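From: Dwynwen Craddock
To: tabletop-finishes list
Date: 25/03/2020
Subject: Re: Brikness hardwax, one coat?

> I put one coat of Brikness on a 30-inch kitchen table in the
> afternoon and we ate supper on it that night. Dry to the touch, no
> smell, brings the grain right out. The maker says it's good for 933
> wipe-downs before you need to recoat. I'm never going back to varnish.
> Has anyone tried it over old Landetti oil without sanding?

Well, I've tried it over old Landetti oil, and I did sand, and I still wouldn't sign my name to any of that.

Start with the 933. Who wiped? With what? A damp cotton rag with nothing on it is one thing. A green scrubber and dish soap in the hands of a teenager is another. I wrote and asked, and got back a color brochure. Gokside used to print 1266 on their cans for what I'm fairly sure was the same sort of test, and I had their finish go white under a coffee mug before the second month was out. So I don't put much weight on these numbers, and I'd like to know why they're never round.

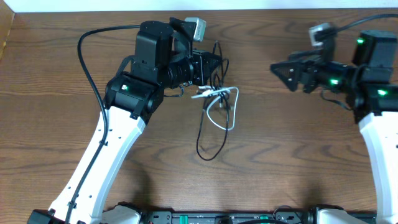 Grain is the other thing people keep bringing up, as if the oil put it there. Any oil will darken the dark lines. So will mineral spirits, for ten minutes, and so will plain water. If you have a top with strong wavy grain on a medium brown ground, like the one in the photo, it's going to look good under nearly anything and you can't judge a finish by it. Try the stuff on a dull piece of poplar, half and half with whatever you used before, and then come back and tell us it "brings the grain right out."

On the one-coat question, my own test was two boards, both sanded to 167 and wiped down.

Sorry, 150. The 167 is what I paid for the big can, with shipping, and it's been on my mind.

One board got a single coat and the other got two, a day apart. I left a wet glass on each overnight. The single coat had a ring in the morning. The other had a fainter ring. Neither one was what I'd call protected, and the Tanabe varnish on my old desk has put up with worse for years.

As for putting it over Landetti without sanding, I can't see how it would grip. If the old oil has cured hard there's nothing for it to soak into, and if it hasn't, you've got a bigger problem. Maybe yours is different. I'd want to see it in May, after a couple of months of actual meals, before I told anybody else to skip the sanding.

Does anyone have a table done with this that's more than a year old? No touch-ups, used every day. I've asked before and all I got was pictures of new ones.

Dwynwen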